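Work and Automation, Unit 7: The Arm at the Next Table
Handout for the evening group, 2 April 2018

Please read this before we meet, and bring a pen, since there are margins for a reason! We spent the last unit on big factories, with their fences and their yellow floor lines. Now we get to the part I have been looking forward to all term: small workplaces, where the robot arrives on an ordinary table and the people who used to do the job are still standing right there.

Our main case is Tapsell, a firm that packs mixed household orders. A customer might want a cup, a basket and a toy in the same parcel, and the next customer wants something else entirely. For years this was considered hopeless for automation. A machine that fills bottles sees the same bottle all day long. A packer at Tapsell sees 600 different products in the catalog, and some of them are soft, or thin, or roll away when you touch them.

Terms to know

Task: one piece of work with a clear start and finish, such as "put the cup in the bin."
Job: the whole bundle of tasks a person is hired for, including the ones nobody wrote down.
Changeover: getting a station ready for a different product.
Exception: anything the machine hands back to a person.

Keep task and job apart in your mind. Most newspaper stories about robots mix them up, and you will have great fun catching them at it.

What the packers do all day

When Tapsell first asked its packers to list their tasks, the managers expected a short list. They got 17 items. Picking things up and putting them down were only two of them. The rest included turning a product over to look for damage, deciding which item goes in first, noticing that a label doesn't match the order, and (my favorite) knowing which supplier's lids pop off if you lift by the handle.

Picking up is where the arm comes in. It sounds like the easy part, and for a three-year-old it is. For a machine it is wonderfully hard. A thin stick has to be pinched in the right place and at the right angle. A box with a handle can be lifted one way and a plate has to be lifted another. Shiny surfaces confuse some sensors, and a small thing lying on its side looks quite different from the same thing standing up.

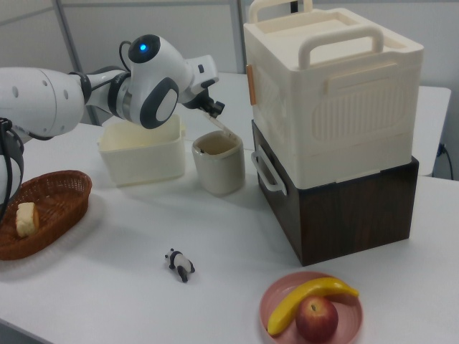

So the question for the people at the station becomes: who teaches, who checks, and who steps in? At Tapsell the answer was the packers themselves. The firm brought in a trainer from Jinulham for the first month, and after that two packers from each shift took over the practice sessions. They chose the objects, set them out, watched the attempts and wrote down what went wrong. These notes are terrific reading. One packer wrote, "It goes for the rim every time. I would go for the rim too if I had two fingers."

What changed, and for whom

Some changes were welcome. There was less reaching, and people with sore shoulders were glad of it. Changeover moved from the supervisors to the packers, who now decide how a station is laid out. Pay for the packers who ran practice sessions went up one grade.

Other changes were harder. Packers used to talk across the tables while they worked, and watching a machine for exceptions takes a kind of attention that kills conversation. Several said they went home tired in a new way. The firm now limits watching to 20 minutes at a stretch, a rule the packers proposed and the managers accepted in May of the trial year.

Compare this with Petunska, our second case, where a similar arm was set up over a weekend by an outside crew. The packers were shown the stop button and little else. Within weeks they had worked out their own ways of keeping it happy, such as turning every cup the same way up, and none of this reached the people who could have improved the machine. What a waste of good knowledge!

Questions for our discussion

Pick one job you have held and list its tasks. How many would an outsider have missed?

Tapsell paid its packers more for teaching. Should Petunska pay for the tricks its packers found by themselves?

Who should set the limit on watching time, and how would you know it was right?

Reading for next time: the Clirkora case, pages 1 to 20. Skip the wiring appendix unless you love that sort of thing (I do).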